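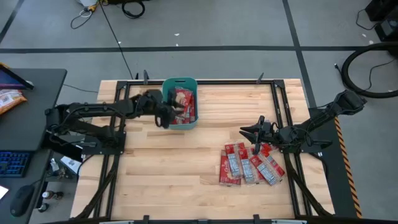 **Ronditz Audio Workshop, talk radio production**

August 19, 2020

Morning show recap and cut list, for me and whoever picks up the edit.

Guest was the comic from the Plumidier tour. Booked for 20 minutes, stayed well past that. Raw recording runs 101 minutes including breaks. Anjani Ismail ran the board, I took notes and timestamps.

Levels: guest mic too hot in the first segment. He leans in for the punchline and then laughs straight into the capsule. Anjani pulled him down 3 dB at the first break and it held after that. Host mic fine. Phone line thin as usual, rolled off everything under 820 Hz by mistake on the first caller and put it back for the second. First caller needs to be redone from the clean track.
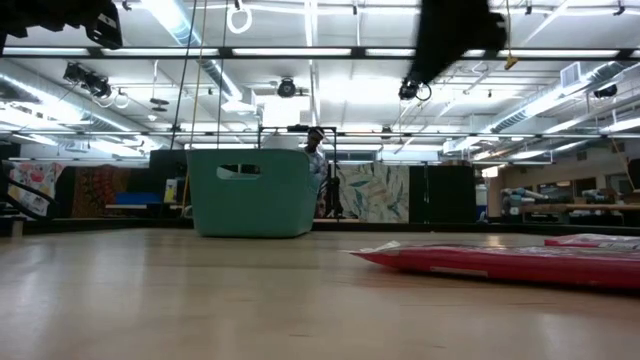

Segments worth keeping:

- The story about getting fired from a cruise ship. Long setup, don't trim it. The pause before the captain's name is the joke.
- Argument with the host over who should have gotten the Drodlow late slot. They talk over each other, so use the separate tracks.
- Song parody. Check with Ayodele Bashir on clearance before it goes in the podcast. It was fine for air.

Drop the sandwich bit. It went over okay in the room but on playback it's mostly people laughing at something off mic.

Bleeps: two in the cruise story, one in the second call. I used the old 1000 Hz tone and it's harsh in headphones. Try it lower, or just mute. We had the same complaint in April and I never changed the preset.

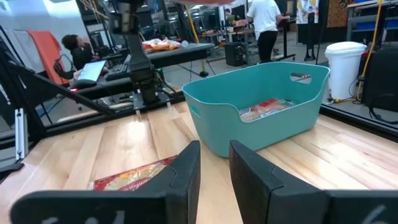 The Reddy recorder dropped out once during the parody, less than a second. Backup has it. Same card as last time, so I've taped it over and put it in the drawer. Please don't use it.

Still to do:

- redo caller one
- highlights reel, roughly eight minutes
- ask Ayodele about the parody
- new bleep preset
- send Anjani the marker file before she starts on the long version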